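4.3 Comparing grippers on the bathroom vanity station

Use this section once the arm is mounted and the controller has passed the checks in 4.2. The aim is to try each gripper on the same counter, with the same items, and log results that can be set side by side. The Andirik fingers are the reference set. Run them first, then the Fandbridge fingers.

Setting up

1. Clamp the base board and pull on it by hand in both directions. Tighten again if it shifts.

2. Route the arm cables clear of the cabinet doors. Leave enough slack for a full turn of the wrist.

3. Set the payload value for the gripper you are about to test. The controller keeps the last value used, so check it after every change.

4. Start both camera streams and leave them running for 20 minutes before the first trial.

5. Drive the arm to the low viewing pose over the sink counter and look at the wrist stream. Bright glossy surfaces and chrome are the hardest part of this station for the camera.
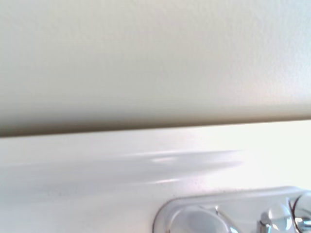 Figure 4-5. Wrist view with glare on the white surface and chrome fittings at lower right.

6. If glare washes out part of the view, lower the exposure one step at a time. Stop when the outline of the chrome is clear and the darker areas still show some texture.

7. Write the exposure value on the log sheet. Use the same value for every gripper in the comparison.

NOTE: Streaked reflections can be read as edges by the grasp planner. If it proposes a grasp on bare counter, reject it and log it as a false target — do not count it as a missed pick.

CAUTION: Keep arm speed at or below 40 mm/s whenever the fingers are lower than the top of the faucet. A finger that catches on the spout can bend before the force limit trips.

Running the trials

8. Place the items on the counter. Include one soft pack, one small jar and at least one bottle with a pump or dropper top.

9. Open the fingers fully and bring the gripper down over the soft pack from straight above. Pause before contact and check the fixed camera stream for clearance to the faucet.
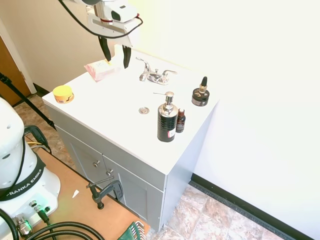

10. Close at the lowest force setting. Lift 300 mm, hold, and return the item to its starting spot. Raise the force one step only if the item slips.

11. Repeat for the jar and then the bottles. Grip pump bottles by the body, well under the pump.

12. When all items are done, send the arm home, change the fingers and go back to step 3.

NOTE: Soft packs change shape with handling. Swap in a fresh one for each gripper, or the second set of fingers gets an easier pick than the first.

The log file closes after 500 entries and a new one opens by itself. Keep both files if a comparison runs across the break. Settings for the Bråten controller are listed in 4.4.

Section revised by Nia Bowen, Friday, January 17, 2020

Was this section useful? 20 Yes | 3 comments | Share
© 2020 Ametitz | Contact support | Back to top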